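Packing Hall Automation: Frequently Asked Questions

For employees at the Vevmont site. Maintained by Process Engineering. Questions not covered on this page can be left at the shift desk or sent to Yulan Zhong.

Which work is being automated?

Placement of small parts into trays at the Udarell line, stations 1 and 2. The arms pick a part from the feed lane, move it to the tray position and release it. Tray changes, labeling, visual inspection and all work on mixed orders stay manual.

How many people does the change affect?

There are 22 operators assigned to the Udarell line across all shifts. Each of them will see some change in daily tasks. Headcount on the line stays at 22 through the end of the pilot. No decision has been made for the period after it, and supervisors have been asked not to speculate on one.

What happens to my job title and pay grade?

Operators keep their current title and grade during the pilot. Anyone who completes cell operator training moves to the cell operator grade on the first day of the next pay period. The grade is kept if the person later rotates back to a manual station.

Do I have to take the training?

No. Operators who decline remain on manual stations and inspection. They may not enter the cell, clear a fault or restart a cycle.

What does the training cover?

Starting and stopping a cycle, reading the fault list, clearing a dropped part, calling for maintenance, and checking the tool position at the start of a shift. The last item takes the most time, and most of the practice is done in the simulator before anyone works at the real cell.
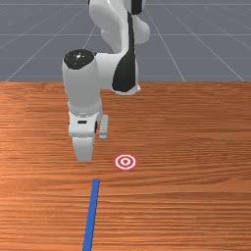
Tool position is the point between the fingers where the part is held. The controller calculates it from the joint angles and the stored dimensions of the gripper. If a finger is replaced, or bent in a collision, the stored value no longer matches the hardware and every placement is off by the same amount. In the simulator, trainees jog the arm by hand controls until the gap between the two fingers is centered over the red dot in the middle of the rings, then lower it in small steps. The common error is to line up one fingertip instead of the gap. Trainees should look from a second side before lowering. Distance is hard to judge on a flat screen, and the simulator lets the view be turned for that purpose.

Why a simulator and not the real arm?

A collision in the simulator costs a reset. A collision at the cell stops the line and requires a maintenance check before restart. The simulator is also available while the line is running, so training does not depend on a free slot in production.

Is simulator time paid?

Yes, at the normal rate, and at the overtime rate if it falls outside the scheduled shift. Enter it under the training code, not the line code. Hours entered under the line code distort the pilot figures and will be sent back for correction.

How is the training assessed?

By a practical check at the cell with a trainer present, followed by a written fault list exercise. The pass mark for the exercise is 82 percent. There is no limit on attempts, but a second failed attempt is followed by a review session before the next one.

Where is the simulator?

In the room next to the Patimitz store. Bookings are made at the shift desk. The software is Meng, the same package used to program the cells, so the control layout matches the pendant with one exception — the emergency stop on screen is a button in the toolbar. On the pendant it is a physical switch. Trainees are shown the difference before the practical check.

Can the arm start while I am inside the cell?

Not in automatic mode. Opening the gate removes drive power, and closing it does not restore power. A restart has to be confirmed at the panel outside. Apply your personal lock to the gate before entering, including for short tasks such as picking up a dropped part.

Who is responsible if a batch is placed incorrectly?

The cell operator is responsible for carrying out and signing the start-of-shift check. If the check was done and signed, a placement error is treated as an equipment fault and goes to maintenance. The operator's record is not affected.

How often does the cell need attention?

The cell pauses after every 500 placements and asks for a visual check of the fingers. Look for wear on the pads and for play at the mounting screws. Confirm on the pendant and the cycle continues. Other stops depend on the part type and on how clean the feed lane is. Oily parts cause the most dropped-part faults.

Will the cells be used to measure individual performance?

The cells log cycles, stops, faults and restart times. The log contains a login for each restart. Under the current site agreement this data may be used for maintenance and line planning, and may not be used in individual reviews. Operators can ask to see the entries stored under their own login.

Does the work get faster for the people at the manual stations?

The line rate has not been raised. The cells deliver trays at a steadier interval than manual placement did, and inspection operators have reported that this leaves fewer natural pauses. Rotation at inspection was therefore shortened in January, from a full half shift to 2 hours. If the interval is still a problem, report it at shift handover so it is entered in the line book.

Can operators suggest changes to the cell program?

Yes. Write the request on the change sheet at the cell, with the part number and the step concerned. Jianguo Zheng reviews the sheets and tests accepted changes in Meng before loading them to the cell. Operators do not edit programs on the pendant, including approach heights and release points.

What if I want to leave cell work after qualifying?

Tell your supervisor. The move takes effect with the next rotation plan. The qualification stays valid, but anyone returning to a cell after a long absence repeats the tool position check with a trainer.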